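Notes on Writing My Father-in-Law's Obituary

Posted 01/03/2021

The paper in Orstead gives you 400 words for a flat price and charges by the line after that. My first draft ran well over. I had put in the full list of schools, both addresses in Mackay, and a paragraph on his bowling league. Réka Major, who handles the notices there, sent it back with the survivors list marked in yellow. It took up a third of the space.

Her fix was to group people. Children get names, with spouses in parentheses. Grandchildren get first names only. Cousins become "many cousins." I cut it to 298 words that way and kept the bowling. 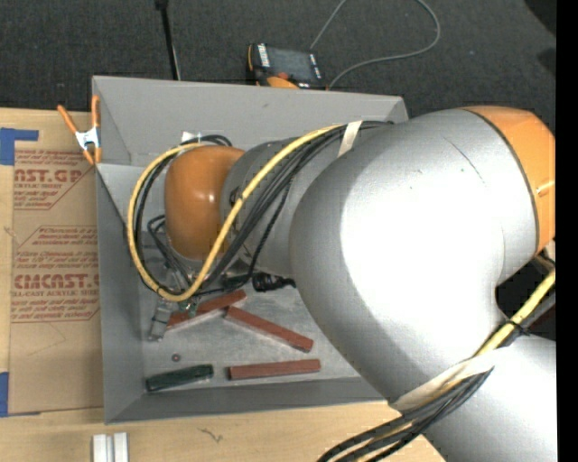 Robot arm over an open gray bin.

Dates were the slow part. The family Bible and the marriage certificate disagreed on the wedding by one year, and my wife's aunt, Mali Wynne, had a third version. We went with the certificate. If you are doing this, get the papers out before you start writing - I did it the other way and had to redo two sentences that depended on the order of things.

The funeral home posts its own copy online and does not take corrections from the newspaper. They are separate systems. Any change has to be sent to both, and the online one took 2 days to update. The service will be held in May, so we left the time off and will run a short second notice when the church confirms it.

Extra copies of the paper have to be requested by noon the day before printing. We asked for 60.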